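Data journalist / newsroom developer, Luder

Luder is a small regional newsroom in Harnuvdale. We publish every morning at 6, and we are looking for one person who likes spreadsheets and also likes to call people on the phone.

Our data desk has been two people until now. In October one of them moves to the investigations team, and we want to fill the place before the budget season begins.
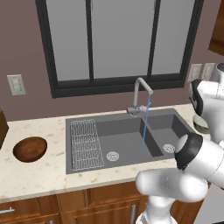

A robotic arm and a double sink in a simulated kitchen.

What you will do

You will work on Fikeo, our own tool for collecting public records from the towns in the valley. It was built by Johanna Schnyder, who leads the desk. Fikeo reads the minutes of town meetings, building permits and school budgets, and puts them in one database. At the moment there are 1072 documents in it, many of them badly scanned. Part of the job is to write scrapers for the towns which are still missing. The other part is to find stories in the material and write them, with charts and maps where they help the reader.

You will also give a short training to our reporters, one hour each month. Most of them know how to sort a table — not much more.
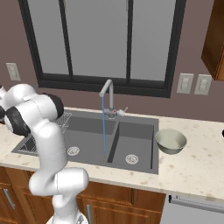

We work mainly with Python and a little JavaScript. If you know another language well, please apply anyway, we are used to learning from each other. More important for us is that you check your numbers twice and can explain them to a reader who did not enjoy math in school.

What we ask

Two years of work in a newsroom or in software. A degree is not necessary. Please send links to three things you have made, and write a few lines about what went wrong in one of them.

What we offer

A permanent contract, 80 or 100 percent. 20 days of vacation in the first year, 25 from the third. A travel allowance of 400 per year for conferences. The office is in the Gasser building, 10 minutes on foot from the station, and you can work from home two days a week.

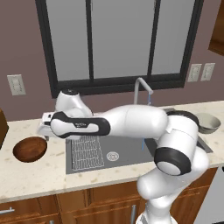
Simulated kitchen, with the arm reaching over the sink.

How to apply

Write to Johanna Schnyder at the data desk, with your links and a short letter of one page. We do not need a photo or your date of birth. She answers every letter, but please allow her two weeks. The interview is with the whole desk and takes one hour, and there is no coding test.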